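Lodhi Community Market Hall
Photo Gallery: The Produce Area

The pages of this gallery record the fittings and everyday equipment of the produce area at Lodhi Community Market Hall.

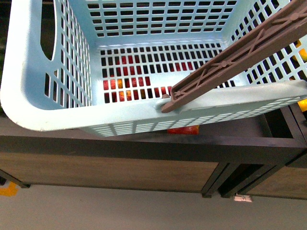
Light blue basket with brown carrying handle, at the fruit display.

About the produce area

The produce area occupies the east side of the hall, between the main entrance and the dry goods counter. It was refitted in March under the direction of Valentina Orellana, Facilities Manager, and now provides 458 square feet of display space. Fresh fruit is placed nearest the entrance. Root vegetables and onions are kept along the inside wall, away from direct sunlight.

The display tables combine dark frames with panels in a medium brown wood grain. The same finish has been carried through to the signboards and the weighing station so that the area reads as a single room.

Baskets for customers

Shopping baskets are available free of charge to all customers during opening hours. They are stacked at the entrance and beside the weighing station. The basket shown above is light blue plastic, with slotted walls and floor and a thick, smooth rim. Its brown handle is attached at a small round knob on the rim and has a ribbed, latticed underside.

The hall keeps 200 baskets in service. They are rinsed and dried at the close of each trading day, and any with a split rim or a loose handle are set aside for repair. Customers who find a damaged basket are asked to hand it to a member of staff.

Baskets are to remain inside the building. Paper bags in 2 sizes may be purchased at the checkout, and customers are welcome to bring their own.

Choosing and handling fruit

Apples, oranges and other firm fruit may be selected by hand. Soft fruit is sold in closed trays and should not be opened before purchase. Customers are requested to place heavier items at the bottom of the basket and to avoid setting a full basket on top of displayed fruit.

Fruit that is marked or past its best is removed each morning before the hall opens. Produce still fit for use is offered to the Gurkau Street Kitchen, which collects from the rear loading door at 8:30 a.m.

Visiting the hall

The produce area is on the ground floor and can be reached without steps from the Gurkau Street entrance. Aisles are wide enough for wheelchairs and strollers. Staff will carry a basket to the checkout on request.

School and community groups may arrange a guided visit by writing to Kamlesh Rathore, Visitor Services, at least two weeks in advance. Visits last about an hour and include the produce area, the bakery counter and the cold store.

Gallery information

Captions: Sarla Malhotra
Page editor: Meenakshi Kaushik
Gallery reference: 649

Requests to reproduce material from this page should be addressed to the Market Hall Office.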